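Drisell Collects Drink-Shelf Examples for Stocking Robot

A team at Drisell has spent September teaching a robot arm to take bottled drinks off a store shelf and set them on a table, one bottle at a time, with a person guiding every move.

The work is being done in a ground-floor room at the company's building on Horobets Street. The purpose is to build up a large set of examples that a learning system can be trained on. By the end of the month the team had recorded 3189 runs. Of those, 238 were thrown out after review, mostly for late starts and dropped connections between the arm and the recording computer.

"We keep a run if the operator fumbled and then fixed it," said Analyn Gatchalian, who leads the collection work. "Those are useful. We toss it if the data has a hole in it."

Each run begins with a written instruction on the operator's screen, such as "take a tea from the upper shelf" or "move a water to the table." The operator moves a hand controller and the arm follows. A small camera at the wrist records the whole time, along with the joint positions and how far the gripper is open. Most runs last less than a minute.

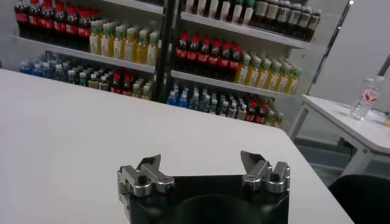

Operators work in shifts of two hours and trade places with the person who resets the shelves. The resetting takes longer than many people on the project expected. Bottles have to go back in their rows, but the rows are changed from one block of runs to the next so that the system does not simply learn one layout. Drisell keeps a sheet for each layout, and the sheet number is saved with the run.

Drinks were picked as the first product group for practical reasons, Gatchalian said. Cola, tea and water bottles are sold almost everywhere, they stand up on their own, and they come in shapes that are close to each other without being the same. Clear bottles are harder for the system than dark ones, and a bottle in a back row is harder than one in front. The team has asked for more runs of both.

The trained model, called Lenia, is being tested on the same arm. In an early trial it was given 10 instructions it had not been trained on and finished six of them. In two of the others it reached for the right kind of bottle but closed the gripper too soon. In the last two it picked from the wrong shelf.

Ataahua Hapeta, who trains the model, said the wrong-shelf mistakes were traced to the instructions. Operators had been using "upper" and "top" to mean the same thing in some sessions and different things in others.

"The arm was doing what we taught it," Hapeta said. "We had taught it two things."

The team went back through the affected sessions and rewrote the instructions for 506 runs by hand. New operators now get a one-page list of shelf words before their first shift, and the instruction screen will not accept a term that is not on the list.

Drisell has also changed how operators are asked to move. In the first week they were told to take the shortest path to the bottle. That made for fast runs, but the fingers sometimes brushed the bottles next to the one being picked. Operators are now asked to stop briefly in front of the shelf, line up, and then go in. Hapeta said the pause added a few seconds to each run and made the model's approach steadier in tests.

The company has hired for the project from outside robotics. Several operators came from grocery and warehouse jobs, and training takes two days. The first day is spent mostly on moving the arm over an open tabletop and getting used to the delay between the hand and the gripper. Recorded runs start on the second day, and those from a person's first session are reviewed one by one before they are added to the set.

The examples will be shared with Erkel, a regional supplier of store fixtures that is helping to pay for the work. Erkel wants to know whether an arm could restock a small shop overnight, a job that would mean putting bottles onto the shelf as well as taking them off. Placing runs are scheduled to begin when the current set is finished, and Gatchalian said she expects them to go more slowly.

Drisell has not set a date for a trial in a working store. The company is taking applications for two more operator positions on the evening shift, which starts at 4 p.m.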